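Speaker notes: Lint transfer between fleece and dark cotton
Session 2, laundry operations track
Speaker: Marjan Ansari
Rev. 7/17/19

Slide 1. Title
Wait for the door to close. Thank Ostap Ivanyshyn for the room and the projector. State the scope: domestic and small commercial loads, polyester fleece, dark cotton terry and jersey. Wool is out of scope. Questions at the end, except on definitions.

Slide 2. Terms
Shed: fiber leaving the source fabric. Transfer: fiber arriving on another fabric. Retention: what is still there after a shake and one pass of a roller. People use "linting" for all three, and the remedies differ. Repeat this if the room looks blank.

Slide 3. Where the loads came from
The Trorura site sent us 266 mixed loads between April and the end of the study. Of these, 191 had at least one fleece item and one dark item together. The remaining loads are used for comparison only. Baiba Hunt did the sorting and kept the log. Mention that the log uses her own grades, A to D, with D the worst.

Slide 4. Contact after drying
Most published advice stops at the dryer door. Our D grades did not all come out of the dryer. A good share came from folding, when a dark item was set down on a blanket and folded there. Brushed fleece holds loose fiber at the surface, and pressing a towel flat against it is enough to move some across. The outer faces of the fold pick it up first. The crease tends to collect specks that a roller will skip.

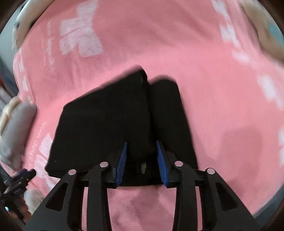 Folding on a hard surface brought the grade up by one step in most loads. Read the 64 repeat loads off the chart and move on. Do not get drawn into the outliers here; they are on the backup slide. If Esmaeil Bahrami is in the room he will ask about static. Short answer: humidity was logged only at the Parsa site, so there is no basis for a comparison.

Slide 5. Fold method
Thirds, then half, with the hem to the inside. The bundle should stack without being pressed down. A rectangular fold leaves two large faces exposed, top and bottom, and both need to be checked under side light. Overhead light hides gray lint on black. (Pause. Someone usually writes this down.)

Slide 6. Order of work
Dark items first, on a bare table. Then light cottons. Blankets and throws last, and into their own bin. If there is only one surface, such as a bed, fold the blanket and remove it before starting on the towels. Sillera tried the reverse order for a month and went back.

Slide 7. Washing
Keep this short, Mpho Pillay covers it after the break. Fleece inside out where the construction allows. Separate load for new fleece, first three washes. Clean the dryer screen between loads, including half loads. We capped the test loads at 200 minutes total drying time per day, so the figures do not cover continuous running.

Slide 8. Rollers and brushes
The Forna roller was used throughout to keep the method constant. No claim that it is better than any other. Replace the sheet when it stops gripping. Velvet-type brushes work in one direction; reversing the stroke puts the fiber back on the cloth.

Slide 9. Open items
Static, as above. Printed fleece versus plain: the sample was too small to separate them. Age of the towel, which we recorded but have not analyzed.

Backup A. Outliers by load number.
Backup B. Grade definitions, full text. Hand out on paper if asked.

Leave the contact slide up during questions. Return the clicker to the front desk.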